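Okay, gripper week. I've been promising a comparison thread since the Cikau fingers showed up, and now I've got enough hours on both sets to have opinions. Grab a coffee, this runs long.

Setup first: one arm, one old desktop tower on its side, two sets of fingers. The Cikau pair is the cheap one ($40 plus shipping!). The Rikatia pair was $399 and came in a foam-lined box like a wristwatch. Same wrist, same controller, same me swearing at both.

The job is taking parts out of the PC and putting them back in. Memory, expansion card, drive, little connectors if I'm feeling brave. I picked it on purpose. Cubes on a flat table make every gripper look great, and a computer case is basically a box of things to bump into.

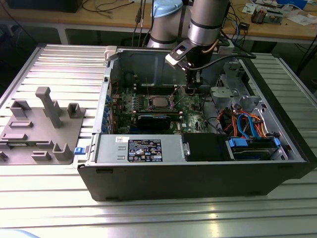 Reach turned out to be the whole story on day one. You can have all the grip force in the world, but if your mounting bracket hits the case wall before the fingertips get to the card, you're done. I lost most of Thursday to the bracket angle and nothing else.

Ended up tilting the whole assembly a few degrees and adding a waypoint straight up out of the case before any sideways move. Boring fix. Hasn't hit the wall since.

Cable routing, while I'm on it: give the wrist cable way more slack than looks sensible, then run the ugliest pose in your program by hand before you trust it. Mine was fine in every pose except the one I use the most, of course.

So, fingers. The Cikau ones are stiffer than I expected at that price, and I like the stubby shape. But the pads are slick. On a memory module they hold okay if you come in dead square, and if you're off even a hair the module rotates in the grip and you're trying to seat it crooked.

Rikatia pads are grippier and the tips are a bit thinner, so they fit between neighboring modules without a fight. I ran 212 pick-and-place cycles with them and dropped 2. One of those was my fault (edited the wrong pose, saved it, went to lunch).

Somebody's going to ask for the Cikau number. I quit counting when I swapped the pads out, so I don't have a fair one. More than 2!

Wrist camera time, because this is the part I changed my mind on. I used to think a fixed camera over the table was plenty. It's great for knowing where the case is and lousy once the gripper is down in there blocking its own view.

With the camera on the wrist you get the board up close and you can see where the tips sit against a slot. I can nudge the approach while I'm looking at the contacts, which beats guessing from above by a mile.
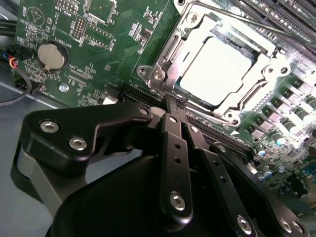
Glare is the price you pay. Shiny metal near the CPU socket blows out to pure white and then auto exposure starts hunting, and the edge of the board goes with it. I locked exposure low and let the dark stuff get darker. The slot edges still come through, and those are what I line up on.

Also, the fingers eat a huge chunk of the picture. I mask that part before the matching step. If you skip the mask, your software will very confidently track a gripper screw. Ask me how I know.

Other thing about those screws: put threadlocker on them. A tiny dab of the removable kind. I had a finger working loose for a whole afternoon and spent it recalibrating the camera like a genius.

Controller side, quick version. I started on the Hosseinzadeh board and moved to the Cirngate one halfway through. The Hosseinzadeh has nicer docs and a force limit that does what it says. The Cirngate talks to the arm faster, and closing the gripper feels way less laggy.

Downside of the Cirngate: the force setting is a bare number with no units. I found a value that holds a memory module without bending anything and wrote it on masking tape on the lid. Very high tech.

Where I'm at: Rikatia fingers, Cirngate controller, both cameras on. The fixed one finds the case and the wrist one does the last little bit. If I were starting over on a budget I'd buy the Cikau fingers, glue better pads on them, and put the difference into a decent camera.

Next up is the SATA connector, which I've been avoiding all week. Floppy cable, tiny plug, bad angle. If you've got a fingertip shape that works for those, send it my way and I'll print it tonight.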